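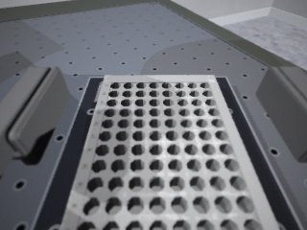

I make watercolour paint for a living, in a converted dairy shed behind my house in Skutstead, and I still get a bit giddy typing that! Mugo Colour is me, a slab of glass, a heavy glass muller and a lot of jars with masking tape on the lids. I grind the pigment, mix it with gum arabic and honey, pour it into pans and let it dry for as long as it wants to take. The bit I love most is working out a new colour, when you want heaps of tiny puddles side by side, each a touch warmer or stronger than its neighbour. A white plate with rows of round wells, eight across like the one up top, is my idea of a perfect palette (you can run a whole blue from barely there to midnight and never have two mixes bleed into each other).

Anyway, hello! I'm Nighat Dogar. Before paint I spent 14 years doing the books for a tile importer called Beninberg, where I was forever nicking off to the sample room to look at the glazes. I'd painted as a kid, stopped in high school, and picked it up again when my daughter left half a student set on the kitchen table. The greens in it were awful. I mean really chalky, horrible greens. I went looking for a better one, got sidetracked reading about how paint is made, and bought a small bag of green earth and a muller that cost more than I told my husband.

The first batch cracked all over. So did the second. I rang the pigment supplier so many times that the bloke there started answering with "more honey, Nighat". He was right, too.

These days the range sits at 18 colours. Most are earths, ochres and umbers and a lovely grubby pink, plus a few modern pigments for when you need a proper punchy yellow. I don't do fluoros and I don't do anything with glitter, sorry, although I do get asked. Everything is sold in half pans and full pans, and you can send your empties back for a refill at a cheaper price. Rinse them first, please!

I teach as well. The beginners' workshops are at the Civine hall, just up the hill from the bakery, and they run every month except January, when the hall is an oven and gum arabic goes sticky the second you look at it. We do a bit of grinding, a bit of swatching and a long morning tea. You'll go home with a pan you made yourself and probably an orange thumb. Wear something daggy.

If you've got a question about lightfastness, or a pan has arrived crumbly, or you just want to tell me about a colour you saw on a rock somewhere, email me. I answer them all, usually at night with a cuppa. Wholesale orders are fine too, but I'm only one pair of arms and a big order means a wait of several weeks.

The shed isn't open to drop-ins, as the dog thinks she runs the place and there's pigment on every surface, but local pick-up is easy to arrange. Just pop a note on your order and I'll leave it in the old milk box by the gate.

Shop > Our Story > About Mugo Colour

Sign up to the Mugo newsletter for new colours and workshop dates. Unsubscribe whenever you like.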